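Chapter 4
Small Bags, Big Habits

Open any bag and you'll find a smaller one inside it. Pouches are wonderful things to study – cheap, soft, and full of clues about how people sort their days!

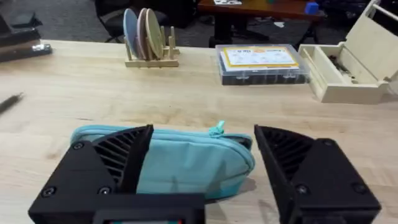 In this chapter you will pack a pencil case three ways and time how long it takes to find an eraser. Huguette Besnard tried this with 30 students, and the results surprised her. Before reading on, empty your own pouch onto your desk.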